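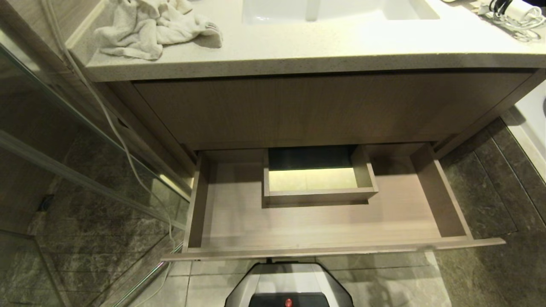 Marta Hájek
Children's money writer, Fukotell
2020-09-23

Why do prices go up?

When I was little, I bought an ice lolly for 20p from the shop at the end of our road. I went back to the same shop in February and the very same sort of lolly was 72p! I'm sure it was smaller, too, but my hands have grown, so I can't prove it.

When most prices creep up over time, grown-ups call it inflation. It sounds like something you do to a bicycle tyre, and that's quite a good way to remember it. Prices puff up bit by bit.

So why does it happen? Let's make up a town called Nurkard. Everybody in Nurkard loves plums, and one year there's a nasty frost and only a few plums grow. Lots of people still want them, so the shops find they can ask for more money and the plums still sell. One dear plum isn't inflation, though. Inflation is when you look at bread, bus tickets, socks, haircuts and all the rest together and find the whole lot costs more than it did last year.

Another reason is that things get harder to make. If the baker has to pay more for flour and for heating the oven, she'll probably put a bit more on the price of a bun.

And now my favourite bit. Imagine the mayor of Nurkard prints piles of new money and gives everyone 1377 extra coins. Hooray! Everyone runs to the shops (I would). But there are still only the same number of bikes and buns, so people offer more and more coins to get them, and up go the prices.

A little inflation is normal. In the UK, the Bank of England tries to keep it at 2 per cent a year. That means a toy costing £1 this year would cost £1.02 next year, if its price went up just like the average. Wages often go up as well, which helps families keep up.

Want to try something? Ask the oldest person you know what sweets cost when they were your age, then write down what the same sweets cost now. Ask about comics too, I'd love to know about comics.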